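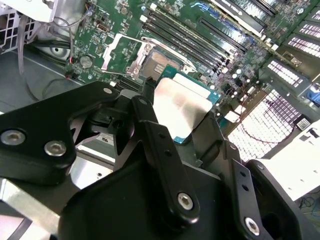
Collwood workshop's server-building arm gets its first open evening

Wednesday, June 27, 2018

If you've been past the Collwood shared workshop lately and wondered why the lights are still on at bedtime, it's us, and it's the arm. Pugh (that's the project, named after the street the workshop is on) has been going since March, and next week we're opening the doors so people can come and have a look at it.

The short version, for anyone who hasn't been following: a few of us are teaching a second-hand robot arm to put old server parts back together. Processors, memory, cards, the lot, if we ever get that far. At the moment it's all about processors, which I'd have told you was the easy bit before we started. You lift the frame on the socket, you lower the chip in flat, you close the frame again. I can do it while talking about the football. The arm can't do it while talking about anything!

The trouble is the angle. The fingers have to hold the chip by its edges, and if it's tipped even slightly when it goes down, one corner meets the socket before the rest and you can bend a pin. Bent pins are miserable. I spent most of one Sunday with a sewing needle and a magnifier trying to straighten a row of them, and I'd rather not do it again (the board went in the spares box in the end). So the arm now comes in high, stops, levels the chip off, and only then starts going down, very slowly. It's dull to watch, I'll admit, but it's much kinder to the boards.

The camera sits down by the gripper, and that has helped more than anything else we've tried. We used to have one on a stand beside the bench and the arm kept getting in its own way. From the wrist you can see the chip and the open socket together, fingers and all, and you know pretty quickly whether you're lined up or heading for the memory slots. Shiny chip lids are still a nuisance. The top catches the ceiling light and goes almost white, and then the software loses track of where the edges are. We've tried turning off half the lights, which works but makes the people doing woodwork at the other end very cross, so now we're looking at a bit of tracing paper over the nearest lamp.

We're working with the board still in its case too, with the cables and the fan and everything else left where they are. A bare board on a bench would be simpler, and one or two of our members say so every week, but a real repair is never on a bare board, is it? The whole idea is that it can cope with a proper machine with wires looping about in it.

On money, we've spent nearly £300 so far, mostly on screws, finger pads and a new power supply after the old one started to smell. Fitden, the recycling place on the ring road, let us have a pile of scrap boards to practise on, and Erus, the lunchtime electronics club, lent us 2 bench meters that we really must give back.

The open evening starts at seven and it's free. There's room for 50 people if we push the lathe against the wall, so do come early if you want a spot near the bench. We'll run the arm a few times and you can have a go at steering it yourself on a scrap board. Children are welcome but they'll need a grown-up with them, and please tie long hair back. Tea is 80p a mug, biscuits are whatever's left in the tin.

If you've got an old server you don't want, bring it along and leave it by the side door. Hard drives out first, please.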